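News > Research > Robotics and Automation

Duda arms learn to sort sockets with fewer demonstrations

Friday, October 11, 2019

A training method that changes which parts of a demonstration a robot learns from has raised the success rate of a two-arm socket handling task, according to results released by the Duda group at Kestden.

The method, called Noditz, is a weighting scheme for imitation learning. An operator drives the two arms by hand control through a task many times over, and a network is trained to reproduce the joint motions from the camera views. In the usual approach every time step counts equally. Most of those steps are free travel through open air, so the network gets very good at moving across a table and stays fairly poor at the last few millimetres before a grasp.

Noditz scores each step by how much the operators disagreed with one another at comparable points in the task. Steps where everyone did much the same thing are given less weight. Steps where the operators slowed, corrected or chose different finger angles are kept at full weight and sampled more often.

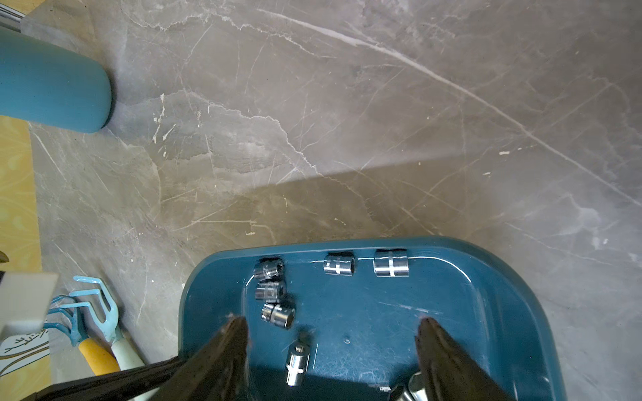
Chrome sockets were picked as the test object for practical reasons. They roll when touched off centre, they reflect the lights and the fingers, and a small one lying beside a large one leaves little room for a jaw to close. An earlier study by the same group used foam blocks and reached a ceiling quickly, which made it hard to tell one training method from another.

The group recorded 1,939 demonstrations with the two arms working over a shared tray. Of these, 608 were set aside because the recording had dropped joint data or the operator had ended the run early. A subset of 1,000 was then drawn from the remainder for training, and the same subset was used for the baseline and for Noditz, with identical network size and training time.

In evaluation the baseline policy completed 43 per cent of trials. The policy trained with Noditz completed just over two-thirds. A trial counted as complete only if the named socket was grasped, lifted clear of the tray and released inside a marked area without a second socket being moved out of the tray.

"The network is the same and the data are the same," said Rongrong Tang, who led the work. "We changed what it pays attention to during training, and most of the gain is in the last stage of the approach."

Failures were logged by type. With the baseline, the largest group was a finger landing on top of the socket and rolling it away. That type fell by more than half under the new weighting. Failures during the handover from one arm to the other were nearly unchanged - the operators had agreed closely on how to do the handover, so the scheme gave those steps little extra weight. 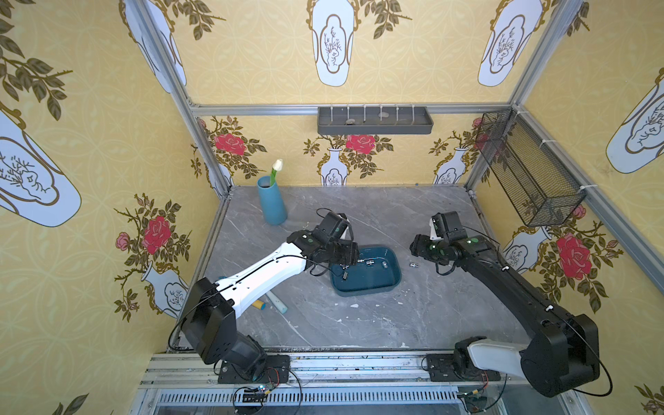 Two camera positions were used, one at the wrist and one fixed and looking over the whole work area. Removing the wrist view at training time cancelled most of the improvement. Removing the fixed view had a smaller effect on grasping but made the arms more likely to interfere with each other near the centre of the tray.

The authors list several limits. The disagreement score needs at least three operators, and it becomes noisy when one of them is much less practised than the others. Comparable points in the task are found by matching arm positions, a step that may not carry over to jobs where the order of actions varies widely. The tests also covered a single type of gripper.

A second laboratory, at Plumard, has been given the recordings and the training code and will repeat the comparison on its own arms. Its operators will collect a smaller set on site to check whether scores computed from one group of people can be used to weight the demonstrations of another.

Tang said the handover results would be looked at first. One option is to combine the disagreement score with a direct measure of gripper speed, so that slow, careful motion is favoured even where all operators performed it alike. Early runs with the combined score are under way and the group expects to report on them in November.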